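Robot club, week whatever it is now

So the robot club is still going, and I'm still in it! I joined the Murnby evening class back in April thinking we'd be soldering things, and I have barely touched a wire. Nearly all of it is simulation so far. We share two real arms with the Sutby group, and you don't get near either of them until your program behaves itself on screen first.

Our team's project is called Prornositz (we pulled letters out of a bag, and I was outvoted on pulling them again). The job sounds like something a toddler could manage. Pick up a block, carry it over to the table, put it down. That's it. There's a competition with the Sutby lot at the end of term and they have been suspiciously quiet in the group chat, which I don't like at all.

I've had the grip on the brain all week. Our simulator changes the room each time you start a run, so you get a new floor, new walls and new colours, and your code is meant to cope with whatever turns up. Mine copes with some of it. I've now done 683 runs, mostly with a cup of tea going cold next to the keyboard, and I have strong feelings about which rooms I like. 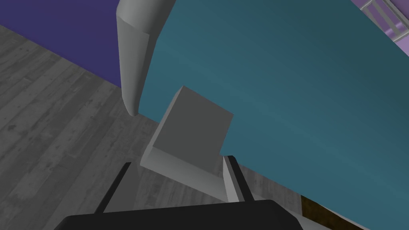
2 min read

I'm fond of the plank floor and purple wall one, and the teal top is much kinder on the eyes at eleven at night than the bright orange we had before. The grey block sits between the two fingers at a bit of an angle, and angles are my whole problem at the moment. If the fingers close on a slant, the block can twist when the arm moves off, and then I'm shouting at a laptop again.

My fix (for now) is to make the arm wait 15 steps after the fingers close before it goes anywhere. It's slow, and the rest of the team pull faces at it, but I dropped almost 20 fewer blocks in the last batch, so it's staying in until somebody writes something better. Next job is the putting down part, which I've been avoiding.

Posted 09/10/2026 in Robot club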